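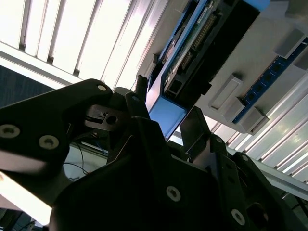 Prunside Shared Workshop, arm build group
Minutes, October meeting, back bench, 7 pm

There: Danjuma Onuoha, Sumaiya Paul, Adoración Cordero, Trinidad Iglesias (from 7:30, bus trouble), and me, Marjan Amini, typing this with one hand and holding a biscuit with the other.

Apologies: none that reached me.

1. Last month's minutes

Danjuma pointed out that I'd written the shoulder belt was replaced, when what we agreed was that it would be replaced. Fair enough. It still hasn't been. I've fixed the wording and his name is still next to the belt. Otherwise everyone was happy with them.

2. Where the arm is up to

Long one this, we spent most of the first hour on it. The arm can now find the blue-framed board holder by itself, come down over it and stop with a finger either side of the end piece. Sumaiya has had it doing that most evenings and she's pleased with the approach, much less pleased with the closing. When the fingers shut they don't arrive together, and the frame gets nudged over before both sides have hold of it. She ran it 100 times for us as homework (thank you Sumaiya, I would have gone mad by run twelve!) and 60 of those were grips she'd trust enough to lift. The others she stopped by hand or let go again.

Adoración thinks it's the linkage and wants to pull the right side apart and check the pivot pins for slop. Sumaiya thinks it's her code asking the motor for too much too early. They went back and forth on this for quite a while and I didn't catch all of it, but the upshot is we do the cheap test first, so Sumaiya will halve the closing speed and change nothing else, and if it still nudges then Adoración gets her screwdriver out.

Danjuma asked whether we could just make the fingertips softer. We've had that chat before and I think we'll have it again. Adoración has some silicone sheet at home and will bring a bit in so we can at least try it.

Please, everybody, when you've had the gripper apart, do the hex screws back up in the order on the card. I found one sitting proud again. I'm not cross, I just want to be able to blame the software with a clear conscience.

3. The fixture plate

Trinidad arrived about here, with samosas, and was forgiven.

She's happy with the grey plate and less so with the holder blocks. The long skinny module goes down between them nicely if a person does it, but a person wiggles. The arm doesn't wiggle, it comes straight down and trusts us. Her idea is to put a small lead-in on the inside edges so the board gets steered the last bit of the way. We all liked that. Danjuma wants the blocks to stay removable, so we can shift them for a different board later, and Trinidad said yes as long as nobody glues them "to be helpful" while she's away.

I asked if we could have a second plate the same, so there's one to practise on and one to keep good. Agreed. Trinidad will cut it when she does the new blocks.

There was also a question about whether the plate needs to be bolted down to the grooved metal or if clamps will do. Bolts. Adoración has had it creep on her with clamps and spent an evening recalibrating a camera that had nothing wrong with it.

4. Glare

The wrist camera is having a hard time with the shiny grooved panels under the work area. With the overhead light on, the ridges go white and Sumaiya's edge finder gets very excited about them. Things suggested: matte paint (Danjuma), black felt (me), moving the lamp (Trinidad), turning the lamp off (also Trinidad). We tried the last one during the meeting and it was a fair bit better but then Adoración couldn't see her samosa or the stop button, and she's right that the second of those matters.

For now the lamp goes over to the far side and angled at the wall. I'll bring the felt anyway. It's only an offcut from the curtains.

5. Cables

I know, I know, same item as last month. There's still a tangle under the wrist and down beside the rail, and the thin ones worry me most. On a full turn of the wrist they go tighter than I like. Danjuma has offered to reroute them along the back of the forearm and put in a service loop, and Trinidad will print clips. We agreed no full-range wrist moves until that's done. Sumaiya will put a limit in the software as well, so it doesn't depend on any of us remembering.

6. Money

The Rampersad grant came through at $1,629, which got a small cheer. Out of that we've promised Skirstead $829 for the replacement motors and the spare driver board, so there's $800 left. Adoración would like some of it kept for the spare set of linkages. Danjuma would like a proper vacuum pickup to try beside the fingers. No decision, we'll see how the slow closing test goes before spending anything on hands.

Skirstead say the motors are on their way. They said that in September too, so I'll ring them.

7. Using the arm when you're on your own

After the thing with the mug (no names, the mug's owner has been compensated) we agreed a couple of rules. If you're alone, you run it at low speed only. If it's powered up, you're standing at the bench, and that includes when the kettle boils. Trinidad asked if that covers the practice plate too and yes, it does.

8. Open night

Tornora, the makers' group from across the river, have asked if they can come and see it going. We're keen! The demo would be one board picked up from the blue frame end and put down on the plate. Sumaiya doesn't want to do it until she's had two good evenings in a row. I said I'd tell them next month or the one after and leave it vague.

9. Any other business

The label printer is out of tape. Somebody has borrowed the good 2.5 hex key, and I'd love it back in the drawer without any discussion. Danjuma asked if we can name the arm and we ran out of time, thankfully, as his list had two pages.

To do

Sumaiya: closing speed test, wrist limit in software
Adoración: silicone sheet, stand by on the pivot pins
Trinidad: new blocks with lead-ins, second plate, cable clips
Danjuma: cable reroute, shoulder belt (!)
Marjan: felt, ring Skirstead, write back to Tornora, label tape

Finished at 9:20. Next one in November, same bench, Danjuma's turn for snacks.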